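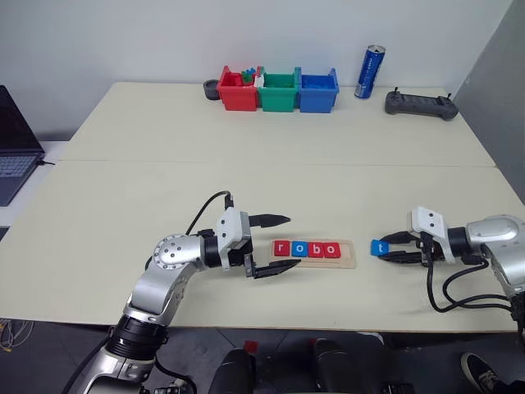
Fig. 6. Letter tray task, right gripper holding the "t".

6. Setting up the letter tray task

Read section 5 first. If the arms haven't been homed since they were last switched off, stop and do that. The Waaka controller will let you carry on without homing and will report that all is well. Don't believe it.

The task is to fill the wooden tray with letter tiles so that they spell "robot". The Lusovard notes call this a ten-minute job for a beginner. It took Tayla Hoani and me most of a Saturday at the Otcombe workshop, and we had built the arms ourselves.

6.1 Placing the tray

1. Push the two tables together until the seam closes. A step at the seam you can feel with a fingernail is too much.

2. Lay the tray on the near table, long side facing the base, midway between the grippers. Keep it clear of the seam.

3. Measure from the table edge to the tray at both ends. The two figures should agree. We use 22 cm, though I wouldn't defend that number to anyone.

4. Don't tape the tray down yet. If a finger catches the rim during a first run, you want the tray to slide.

Note: the notes say the software will find the tray wherever you put it. In our hands it found the tray wherever we had put it last time.

6.2 Setting the grippers

5. Open both grippers fully from the menu. Look at the fingers themselves, whatever the screen says.

6. Set closing force to 17 on the Waaka scale. The default is 80, and I have yet to hear a good argument for it. Hemi Wihongi ran the default at Dellinport and cracked a printed housing.

7. Close each gripper on a spare tile. The tile should stay put when you nudge it with a finger and come away when you pull.

8. Check that the cable loops under each wrist hang free through the whole reach. Move the arm slowly by hand with the motors off. Ties pulled tight here will cost you a connector.

CAUTION: Keep hands, sleeves and lanyards off the table whenever the motors are live. The soft stop is a software feature. Treat the red switch as the only stop you have.

6.3 First tile by hand control

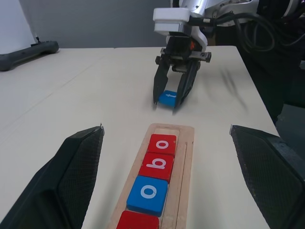 9. Bring the gripper down over the tile until the fingertips are just short of the table, then close. If the tips touch the table first, the wrist flexes and the tile comes up crooked.

10. Lift, and wait two seconds. The arm goes on settling after the screen says it has arrived.

11. Move across to the free part of the slot and lower. Let go only when the tile is resting on the floor of the slot. Dropping it from above works often enough to fool you.

12. If a tile rides up on the rim, take it out and start that tile again. Pressing it flat with the closed fingers tends to shove its neighbours along.

Note: Kiri Pryor prefers to fill the slot from the far end. I have seen no difference, but she has done more of these than I have.

6.4 Repeat runs

13. Save the positions under a new name. Overwriting the old file also wipes the wrist offsets, and there is no warning.

14. Run the saved sequence at the slowest speed with one hand by the switch. Two clean runs prove very little. Do ten before you raise the speed.

15. If the screen shows error 898, power down and reseat the wrist connector. The help page blames the network. It has never been the network here.

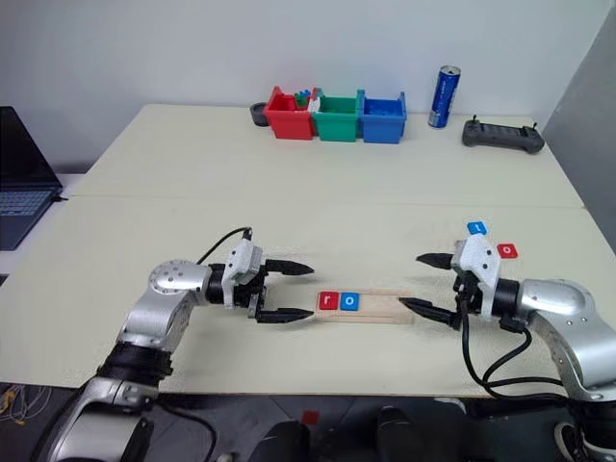

Can I skip the hand-control stage and load someone else's saved positions?

You can load them, but they'll be wrong for your table. Small differences in table height and wrist angle are enough to put the fingers into the rim. Use a borrowed file for the order of moves and set every position again yourself, starting at step 9.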